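Acceptance

The contract had two signatories and one condition. Catherine Chisholm of Gastuvon would pay for the arm if it could clear a table. Buteck, which had built the controller, would define "clear."

The definition ran to 148 lines. Giang Âu had written most of them in October, and line 8 still bothered him. It said that an item was cleared when it was no longer where a person would mind finding it.

"How does it know what a person minds?" Catherine asked.

"It has a list."

"Who wrote the list?"

"I did."

She moved her chair closer to the table. The run log read READY. Giang pressed the key and put his hands in his pockets, as the procedure required.

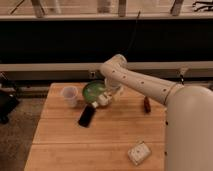
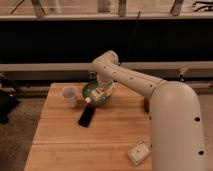 Catherine Chisholm
Acceptance Lead, Gastuvon – author of "Acceptance" and other stories from the test floor

The arm logged its position at the bowl and waited for a grip value. The value came back low. It opened, lowered 2 millimeters and asked again.

"My son does this," Catherine said. "He stands over the dishes."

"For how long?"

"Until I do them."

Giang checked the counter. The arm was allowed 1000 control steps per item and had used nearly all of them on the first. He did not mention this. The remote was next on the list, then the cup, and the cup had its own appendix.

At 4:40 the log printed ITEM DEFERRED. Giang explained that deferral was a valid outcome under line 8, provided the item was deferred on purpose.

"Was it?"

He scrolled up. The field for purpose was blank – he had never written the code to fill it.

Catherine took out her pen and added line 149 by hand. It said that the table would be looked at again after dinner. They both initialed it, and Giang reset the arm for the cup.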